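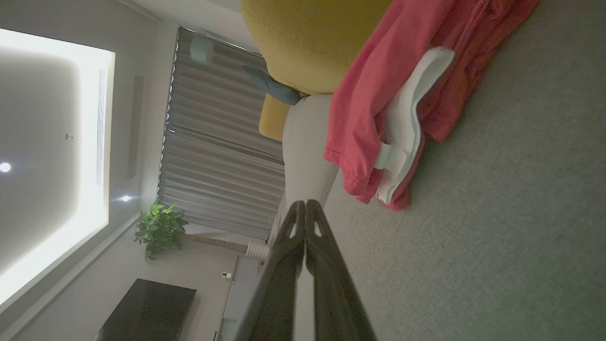 Can a knit or loosely woven top stay on a plastic hanger for storage?

Fold it if it weighs more than a light shirt. A heavy knit stretches at the shoulders when it hangs for a full season.

Guides > Fenia Wardrobe System > Section 7: Loading the Rail

7.1 Before hanging

Assemble the Fenia frame and lock both rail clamps as described in Section 2. The rail must be level before any garments are added.

1. Empty all pockets and close zippers and the top button.
2. Lay the garment face up on a clean, flat surface. A low-pile carpet is acceptable if it has been vacuumed.
3. Smooth the fabric outward from the center. Trim loose threads at the hems; do not pull them.
4. Insert the hanger from the bottom opening. Do not force it through the neckline.
5. Align each shoulder seam with the curve of the hanger.
6. Lift by the hook and place it over the rail with the open end facing the wall.

NOTE: Plastic hangers with a short hook fit the standard rail only. For the wide rail (Plosto part 1045), use the long-hook hanger (part 201).

CAUTION: Do not lift a garment by its sleeves while the hanger is inside. The hanger may snap at the neck.

7.2 Position in the room

1. Leave a clear gap between the loaded rail and any curtains, so that the pleats can hang freely.
2. Keep garments out of direct sun. Red and coral dyes fade first.
3. Move potted plants away from the rail before watering.
4. Do not hang damp clothing over an upholstered sofa or chair. Dye can transfer to light fabric.

7.3 Garments removed from the rail

Return an empty hanger to the rail or to the Drisdale side bin. Hangers left on the floor under clothing are easily stepped on and broken.

NOTE: If a hanger shows a white stress line at the base of the hook, replace it. Glued hangers are not covered by the Plosto warranty.

Section 8 covers the folding shelf.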